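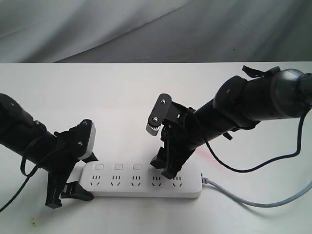 White table, gray fabric behind it.

Ticket: tethered shooting drops out in the middle of an interior shoot
Status: solved (I think!)

Okay, writing this all down while I still remember it, because the last time something like this happened I fixed it and then forgot how.

I shoot apartments and small hotels, mostly for magazines and the odd real estate client, and I always work tethered so the stylist can see the living room on the laptop while we move cushions back and forth. In May I was on a job for Vida (their spring kitchens feature) and the connection kept dying. Camera says busy, Trurkance says "no device found," and I'm standing on a ladder with one hand on the tripod. Lovely!

First thing I tried was the cable. I have the long orange one and a short spare, and it dropped with both. Then I put the battery on a fresh charge, same thing. Then I restarted Trurkance, and that gave me 77 frames before it went again, so of course I decided I'd fixed it and told everybody so. Nope. 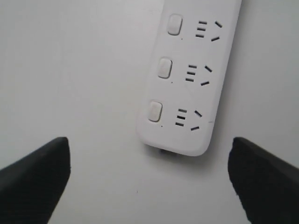
After that I went through the settings. Auto power-off on the camera was set to 60 seconds, which I'd never noticed because I'm usually shooting faster than that, but with kitchens you wait on the light and fiddle with the faucet and suddenly a minute is gone. I turned it off completely. Better, but still a drop every so often, usually right when I was bracketing for the windows.

So I wrote to Mukunov, who make the little USB hub I run everything through (laptop, camera, card reader, the lot). Teodoro Bermúdez on their support desk got back to me the same afternoon and asked for the log file. He spotted it pretty quickly: the laptop was putting the hub to sleep to save battery, and when the hub woke up the camera came back under a new name that Trurkance didn't recognize. He had me do this:

- go into the laptop's power settings and turn off sleep for USB devices
- plug the camera straight into the laptop, and leave the hub for the card reader
- clear the Trurkance device list and let it find the camera again

I did all 3 and then shot the dining room at a guesthouse the next week, brackets and everything, close to four hours tethered with no drops. I haven't tried putting the camera back on the hub. Teodoro thinks it would be fine now with sleep off, but I'm chicken.

One thing still open: the preview on the laptop looks warmer than the file does once it's exported. Might be the screen profile, might be me. I'll start a separate ticket for that one.

Last updated: May, 4:10 p.m.

Comments

brightcorner: The USB sleep thing got me too! Different hub, same story. Thank you for typing it out.

m_hallway: Did you lose any frames when it dropped, or were they on the card?

Reply from author: All on the card, thank goodness. I always save to both.

oldlens: My catalog has over 1,000 files with the wrong time stamp after a drop like this. Worth checking yours.

Related tickets
Laptop preview warmer than exported file
Brerberg tripod head slips with a heavy lens
Trurkance won't open after update
Blue window light in bracketed interiors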